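Home | Browse A–Z | Recent changes | Random article | Log in

Suture thread tracking (software)

Suture thread tracking is the part of a robotic suturing program that works out where the thread is, where it's going and which bit of it you could sensibly grab next. I've kept this article since Benedek Virág handed it over to me, and I write it the way I'd explain it over a coffee, so if you want the stiff version there are plenty of journals out there. I work mostly on the perception side, which colours what I say about planners (sorry, planners).

Background

Needles got all the attention first, and fair enough. A suture needle is rigid, it's usually a known arc of a circle, and once you've fitted an ellipse to it in the image you're most of the way to a pose. Thread has no fixed shape at all. It loops, it sticks to things, it disappears under an instrument and pops up again somewhere unhelpful, and it's often only a few pixels wide. The early trackers I used treated it as a nuisance and masked it out, and then everyone wondered why their knots failed!

The usual representation now is a spline, either a B-spline or a chain of short segments with stiffness between neighbours. I prefer the chain for debugging, because you can look at a single link and see what it's complaining about. Our own library, Reltby, stores 40 links per thread and keeps a confidence value on each one. Bumar, the older package many labs started with, fits one smooth curve and gives you one score for the lot, so a thread that's perfect for most of its length and nonsense at the tail looks merely a bit average.

How the pipeline fits together

Most systems go through the same stages, though the names change from lab to lab. A segmentation network labels the pixels as thread, needle, instrument or tissue. A tracing step turns the thread pixels into ordered paths and decides what to do at crossings. Stereo matching lifts those paths into 3D, and a tracker carries the result from one image to the next. Then the planner asks its question — where do I put the jaws? — and everything upstream gets blamed for the answer.

Tracing is where I've lost most of my evenings. At a crossing you've got two ways to pair up the ends, and the locally straighter one is right often enough to make you lazy. Knots are worse. A tight knot is a dark blob with thread going in and thread coming out, and there's nothing inside it for a centreline to follow. Reltby doesn't try. It marks the knot as a node, ends one path there, starts another, and lets the planner treat the two as mechanically joined. Prasert Suwannarat argued for that design for ages before I came around to it, and he was right (there, it's in writing).

Cut tails and hairs are the other headache. Both are thin, dark and curved, and to a small network they look an awful lot like thread. Length helps a bit, and so does asking whether a path connects to a needle or a knot at either end. A path that touches neither gets held back as a distractor until something changes its mind. 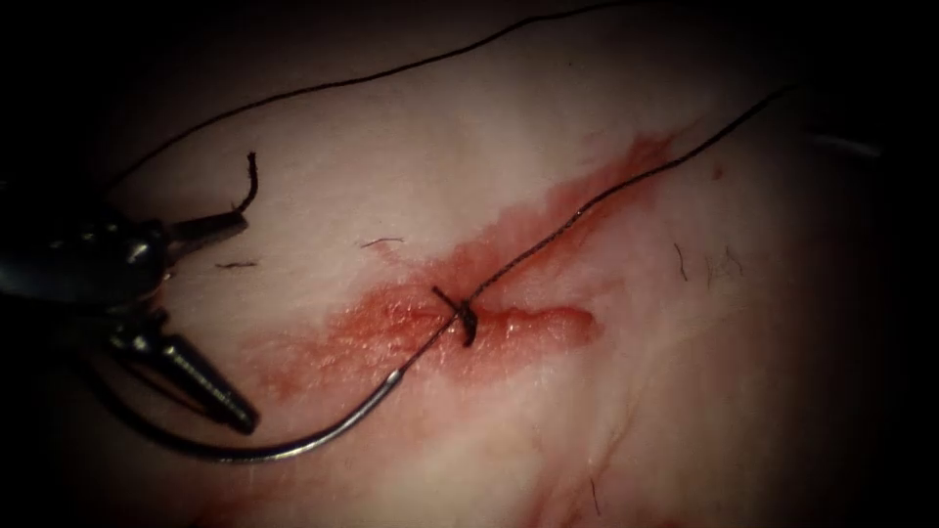
Why not just colour the thread bright green and threshold it?
Coloured thread works nicely on a bench phantom, but blood, shadow and highlights change how it looks, so a tracker tuned to one colour tends to fall over once the lighting or the thread changes.

Grasp selection

Once there's a 3D path, each link is scored as a possible grasp point. Reltby's scoring looks at clearance from tissue, the angle the jaws would need, the distance from the nearest knot and the link confidence I mentioned earlier. The wrist limits go in last. That order matters for speed, as the inverse kinematics call is the expensive one and there's no sense running it on links you've already thrown out.

Planners disagree about slack. Leone, which is built around motion planning, simulates the pull forward and rejects any grasp that would drag a loop over the needle. It's lovely work, but slow on our machine: 800 ms for a full solve. Reltby cheats with a lookup on curvature and gets there in 30 ms, and pays for it with the odd silly pull. We run Leone for the first grasp after a stitch and the lookup for everything after that.

Testing

Our regression set is called Pradwood and holds 156 short clips, each with a hand-traced centreline. Anyone changing the tracing step runs the whole thing before merging. Scores are reported per link, with knots and hidden sections listed separately, a habit we picked up last December after one average hid a pretty bad bug in the occlusion code.

Still missing from this article: braided versus monofilament thread, and anything decent on force sensing. If you know the force side, please add a section and keep the units in newtons.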